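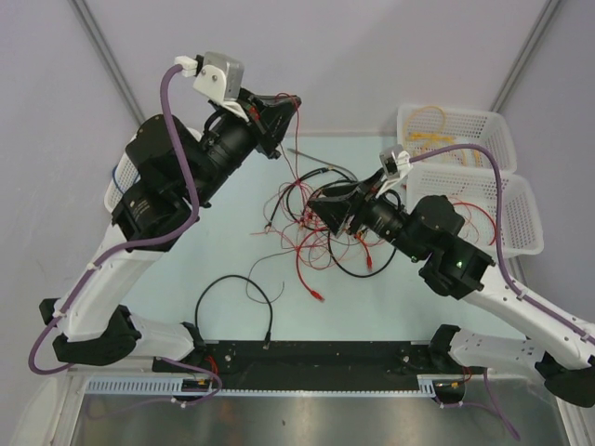
线团（散线缠结）

线团，也有人叫“线窝”“面条”“一坨”，指若干根没有固定、没有捆扎的电线或线缆互相穿绕之后形成的松散团块。这个词条归在“家居与工作间整理”类下，和毛线团是两码事，毛线团是有意绕出来的，有头有序，拉外头那根它就乖乖地滚。我说的线团没有人去绕它，它自己就长成了。词条最早由Lewis Gunn开了个头，只有两段，后来我接过来越写越长，口气也越来越像我本人，请多包涵。编辑群里有人嫌啰嗦，我删过一轮，删完又补回来了。

名称

中文里没有统一的说法。做音响的朋友爱说“线打架了”，装机的人说“背线一团糟”，我外婆那一辈管抽屉里的线叫“乱麻”，倒是跟古话接上了，“剪不断，理还乱”用在这里正合适（当然真要剪也剪得断，后面会讲什么时候该剪）。英语里常说 cable spaghetti，意大利面，形象得很。葡萄牙语的叫法我问过Valter Gouveia，他说他们家就叫“窝”，鸟窝的窝，看来天底下的人看到这东西想到的都差不多。

“缠结”和“打结”在本词条里分开用。缠结是线与线互相压着、穿着、绕着，从理论上讲只要耐心往外抽总能散开；打结是线的某一段穿过了自己或别人的圈并且收紧了，要散开就得有一个线头倒着走一遍原来的路。一坨线里往往九成是缠结，真结只有几个，可大家一上手就使劲拽，把缠结统统拽成了真结，这是线团最常见的恶化方式。

形成

线为什么会自己乱，讲起来其实挺好玩的！一根线只要够长、够软，装它的地方又有余地让它翻身，晃一晃，线头就会在旁边的线圈里钻进钻出。线越长，线头可以钻的圈就越多；越软，它就越容易拐那个弯。反过来，短而硬的线很难乱，粗的电源线扔进箱子里通常只是互相压着，拎起来就分开了。所以整理的时候你会发现，最气人的永远是细线。

弯曲的记忆也有份。线缆在工厂里是卷在盘上出来的，用的时候拉直了，可外皮和里面的铜芯都还记得那个弧度，一松手就想卷回去。许多根线各自朝自己记得的方向卷，圈套圈，这就是为什么把一把散线平平整整放在桌上，它们还是会鼓起来，东一个环西一个环。旧线尤其严重，受过热、被折过的地方会留下硬弯，那种硬弯像小钩子，专门勾别的线。

还有线头。插头、端子、压线帽，只要比线身粗一点，就能卡在圈里过不去。两头都焊着插头的线比光头线难解得多，我自己的经验是解一团带插头的线，花在把插头从缝里捏出来上的工夫，比花在线本身上的要多。带卡扣的小白插头最烦，卡扣翘着，往前推得过去，往回一抽就挂住。

常见种类

细单芯线。指做小电路、接传感器、修玩具常用的那种单根细导线，外皮多为聚氯乙烯或硅胶。聚氯乙烯皮的略硬，弯了能留住形状；硅胶皮的软得像面条，表面有点涩，互相一贴就不肯滑动，所以硅胶线的团子看着松，抽起来却发黏。红的黑的最多，因为习惯上红接正、黑接负，买线的人总是先买这两种颜色，于是桌上的线团十有八九也是红黑相间。颜色杂一点反而好解，眼睛可以盯着一种颜色走；一大把全是红线的时候，看着看着就跟丢了，只好用手指捏住一根慢慢捋。

多芯护套线。外面一层圆皮，里面包着几根小线。这种线有分量，容易成大圈，很少打死结，但是它常常充当线团的“骨架”：一根粗黑线盘在底下，细线在它的圈里钻来钻去，你抽细线抽不动，往往就是因为粗的那根还没挪开。这是我觉得解线时最有用的一条观察，先处理粗的。

扁平排线。几根并排粘在一起，只在一个方向上好弯。它几乎不参与打结，但会拧麻花，拧多了边上那一根容易断。

数据线和充电线。大家家里最多的一种，不用我多说。编织外皮的比光皮的不容易粘，可一旦起毛就会挂东西。

耳机线。线团界的代表人物，细、软、分叉，三样占全。分叉这件事特别要命，叉口本身就是一个现成的圈，线头钻进去就成结了。如今用的人少了，抽屉里的倒是没见少。

灯串。严格说来是另一种东西，因为线上隔一段就有个硬疙瘩，解法也不一样，得从插头那一端开始，一节一节往外喂，边喂边绕在纸板上。每年收灯的时候绕好，比过节前一天晚上解要快得多（这话我每年都说一遍，给自己听）。

解法

先找地方。桌面越平、越光、越浅色越好，细线在花桌布上根本看不清。把团子放在正中，四周留出一圈空当，让解出来的线有地方去。旁边放几个筐或者浅盒，解出一根就丢进去一根，不要又放回团子边上，我犯过这个错误，解了半个钟头，胳膊肘一扫又回去了。

第二步是松，这一步值得多花时间。两只手从两边轻轻插到线团底下，往外撑，抖一抖，让圈变大。圈大了，缝就多了，线头走起来就不费劲。很多人跳过这一步直接找线头开抽，一抽，整坨就缩紧。要是团子已经很紧，可以用一根筷子或者圆头的竹签往里探，找到最紧的那一点，慢慢撬松，从那一点往四周松开。不要用螺丝刀和镊子尖，外皮上戳一个口子，那根线以后就得报废。

接下来找一个露在外头的线头，看清它是从哪根底下出来的，把压着它的那一段挑起来，让它先出来一截。记住是挑起上面的，别硬拉下面的。线头出来以后，一只手托着剩下的团子，另一只手把线往外送，遇到阻力就停，看是什么东西挂住了。有时候挂住它的是另一根线的插头，那就先把那个插头放出来，这根放一放，回头再说。解线经常要在两三根之间来回换，死盯一根反而慢。

两只手（或者两个人）从对面同时下手，是很老的办法，渔民理网也是这样。一边负责按住和撑开，一边负责抽，按住的那一边其实更要紧，它得随时感觉到哪里在绷。我和Catriona Lamont试过各抽各的，两个人都想快点，结果中间那块越来越硬，后来说好一个人只管撑，立刻就顺了。她坚持是她撑得好，我没意见。

真结要单独对付。把结放在手心里，捏着结两侧的线往中间推，让它先鼓起来，再找最外面的那个圈往外挑。细硅胶线的结可以在指间搓几下，搓着搓着会松。滑石粉有人用，效果是有一点，就是弄得到处都白，我用过一次以后不再用了。冷水热水之类的偏方不建议，铜芯进了水会发黑。

什么时候该剪

有些线不值得解。单根细导线很便宜，如果结已经勒进外皮，或者那段线本来就短，剪掉比较省事。判断的办法很简单：结两边剩下的长度还够不够用。够用就从结的位置剪开，当成两根短线收起来，剪口处剥好绝缘再存放。带原装插头、型号难配的线就慢慢解吧，剪了再接，接头处总归不如原来。带电的、还插在设备上的，一律先断电拔下来。哪怕只是电池供电的小东西也一样，红黑两根裸头碰在一起，电池会发烫，这个不是吓唬人。

剪下来的碎头不要扔在地上，细铜丝扎进脚底很疼，扎过一次就知道了。

绕线与收纳

绕法有好几派。最朴素的是绕在手上，四根手指当轴，一圈一圈绕，最后用线尾在中间缠两道。缺点是每绕一圈线就被拧一下，拉开时会跳出一串小扭结。

上下交替绕，也叫正反绕，是搞舞台和录音的人的看家本事：一圈正着绕，下一圈手腕翻过来反着绕，扭劲互相抵消，放线时一甩就直。学起来头几天别扭，学会以后你会看所有绕错的人都不顺眼。唯一要小心的是线头别从圈里穿过去，一旦穿了，甩开来就是一串等距的结，漂亮得让人想哭。

八字绕适合细软的线，在拇指和小指之间来回画八字，绕好后腰上扎一道。我自己现在红黑细线全用这个办法，Karthikeyan Arumugam教我的，他还主张扎腰的材料用线本身的边角料，说扎带太浪费。我试了几个月，承认他有道理，就是红线扎红线常常找不到头在哪。

扎具方面，尼龙扎带牢，但只能用一次，剪的时候容易伤线；魔术贴贵一点，可以反复用，就是爱沾毛；橡皮筋便宜，过一两年会发脆，有的还会粘在外皮上，撕下来一道印；面包袋口的那种铁芯小扎条意外地好使，别把铁丝头露出来就行。

收纳的筐盒，浅的好过深的。深筐是线团的温床，随手一扔，拿的时候从底下往上拽，拽着拽着就长在一起了。浅盒一层摊开，一眼看得见，手也伸得进去。长导线挂起来最好，墙上钉一排木钉，一种颜色挂一根钉，垂着的线不容易互相钻。至于抽屉里隔板怎么分，按长度、按接口、按颜色都有人拥护，我按“多久用一次”分，常用的在前。Struan Leckie看过我的抽屉以后说这叫没有分，我们为此吵到了吃晚饭。

给线做标签这件事，做的时候很烦，用的时候很爽。纸胶带对折成小旗子，写上一头接什么，另一头也写一遍。油性笔会褪，铅笔反而留得久。

固定线缆

还在用的线另有一套办法。沿着架子、桌腿或者活动部件走的线，要隔一段固定一下，常用的是小线夹，扣在边上或者孔里，线从中间过。固定点之间要留一点松量，尤其在会弯会转的关节处，绷得太直，动几回就断在根部；留得太多，又会垂下来勾到别的东西。留多少没有死规矩，把关节弯到最大，看线还有没有一点弧，有就行。同一束里的线最好一起走，颜色挑显眼的，坏了好找。紫色、橙色这些不常见的颜色很适合用来标那根你最怕弄混的线。

转弯的地方不要折死角，绕个缓弯。插头旁边那一小段最脆弱，别让它承受整根线的重量，就近夹住。

工作间里的习惯

我们这帮人合用一个小工作间，叫Geddes，名字是从门上一块旧牌子上来的，跟谁都没关系。2021年8月，我们决定把攒下来的散线一次理清，这个活动被Lewis起名叫“Zemia”，问他什么意思，他说好听。那次的记录本还在，最后解出来的红黑细线一共1,042根，另外剪掉报废的有201根，大多是太短或者外皮开裂。本来以为一个下午的事，做到第二天中午才收工，Valter中途去买了两回吃的。

从那次得出的一条规矩沿用到现在：用完的线当天绕。另一条规矩是新买的线不许拆了包装直接倒进筐里，一袋500根那种尤其不许，倒进去容易，出来就难了。第二条规矩大家守得比第一条好一些，大概是因为那袋500根就是我倒的，教训比较新鲜。

Tinier是我们自己做的一种小绕线板，硬纸板剪成工字形，两边各开一个小口卡线头。一块板只绕一种线，绕完在腰上写长度。后来Karthikeyan嫌它软，换成薄木片做了一批大号的，叫Dridon。大号的绕护套线不错，绕细线嫌笨。图纸本来想放在这个词条里，可是纸板版全靠手剪，每块都不一样，没有图纸可放。尺寸大致比手掌短一截，工字的腰要宽，窄了线会压得太紧。

练手

教小朋友或者新来的人理线，从颜色分明的粗绳开始比较好，三四根，松松地绕一绕，让他们先学会“挑”和“送”。然后换成一根黑的粗线加几根红的细线，让粗线在底下盘一个不规则的圈。这个难度刚刚好，解的人很快会发现先拿走黑的就容易一大半。再往后就是真格的了，一把红细线揉在一起，没有什么窍门，看眼睛和耐性。

评价一团线难不难解，有人按线的总长算，有人按交叉点算，我觉得都不太准。同样多的线，轻轻堆着和揉紧了完全是两回事。比较实用的判断是用两根手指捏住最上面的一个圈往上提，看跟着起来多少。只起来一两根，几分钟就完；整坨都离了桌子，去泡杯茶，坐下慢慢来。

常见误解

“线放着不动就不会乱。”大体是对的，可是谁家的抽屉不开关呢，每开一次就晃一次。

“先把结都解了再抽线。”顺序反了，很多看着像结的地方，松开以后就没了，一上来就抠结，白费指甲。

“把线剪短就不会缠。”短了确实少缠，但短了也常常不够用，最后又接长，多出一个接头，正好卡在缝里。

“无线时代就没有这个问题了。”我把这句话念给Catriona听，她默默地从包里掏出四根充电线，连在一起的。

保养与寿命

理好的线也要看一看再收。沿着线身用手指捋一遍，摸到鼓包、扁的地方、发黏的地方，就单独放一边。聚氯乙烯皮放久了会析出一层油，粘灰，用半湿的布擦一下，晾干再绕。硅胶皮耐热，不怕弯，怕划，别跟刀片螺丝放一个盒子。铜芯断在里面外面看不出来，可以一边弯一边用万用表的通断档听声音，时响时不响就是断了。每年4月我会把挂着的线全部捋一遍，顺便擦木钉上的灰，今年还没擦。

参见

八字绕、上下交替绕、扎带、绕线板、灯串收纳、渔网理法（此条还没有人写，愿意写的请直接动手，我对渔网只懂一点皮毛）。

待补

硅胶线和聚氯乙烯线的对比照Struan说要拍，催他。扁平排线那一段太短了。耳机线一段有人留言说分叉不算圈，我还是认为算，先留着，想改的请到讨论页来说。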